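**Speaker notes: session on two-arm garment handling**
Speaker: Soledad Prieto. Questions to be taken jointly with Rami Tannous.

**Slide 1. Title**

Good afternoon. I am grateful to Skilance for the invitation. I shall speak on behalf of the Arroyo project, and in particular on the method we call Braster, which teaches a pair of arms to flatten and fold clothing from recorded demonstrations.

(Do not read out the list of partners. It is on the slide.)

**Slide 2. The problem**

Cloth has no fixed shape. A shirt dropped on a table twice will lie in two different ways, and a policy trained only on tidy starting positions will fail on the second. Earlier work in our group recorded whole folds from start to finish. The operators were skilled, so the recordings contained very few mistakes, and the trained policy had little idea how to recover from its own.

**Slide 3. The method**

Each demonstration is divided into short stages: spread, square up, first fold, second fold. Operators begin a stage from a deliberately poor position, with a sleeve turned under or a hem doubled back, and correct it before going on. Every garment is recorded 25 times, and 10 of those recordings start from a poor position.

Pause here. The audience usually asks whether the stages are labelled by hand. They are. Labelling is done by the operator at the end of each recording, and a second person checks it.

**Slide 4. Results**

The comparison was run in June on garments held back from training. With whole-fold recordings alone, the policy completed 4 of 25 trials. With staged recordings it completed 10. Please state plainly that both figures come from one laboratory and one table height.

Most of the remaining failures occurred at the first fold, where the fingers closed on one layer of fabric when two were required. Mr Tannous will deal with grasp depth in his part.

**Slide 5. Limits and next steps**

Thick garments have not been tested. The Pristunora set, which adds towels and knitwear, will be recorded with the same stages so that the results can be compared directly. We intend to release the labelling guide first and the recordings afterwards.

If time is short, leave out the remarks on release and go straight to questions. The closing slide stays up throughout the discussion, and the microphone passes to Mr Tannous for anything on hardware.

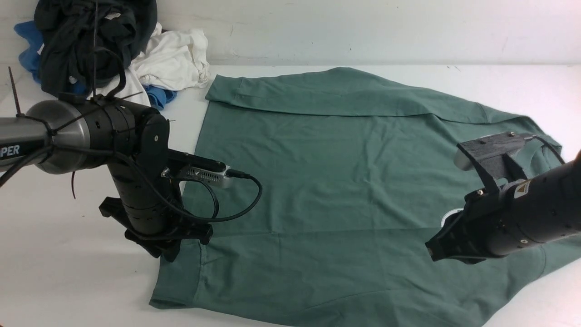

Questions on training time should come to me. The policy was trained afresh for each comparison, with the same settings, and the settings are given in the handout.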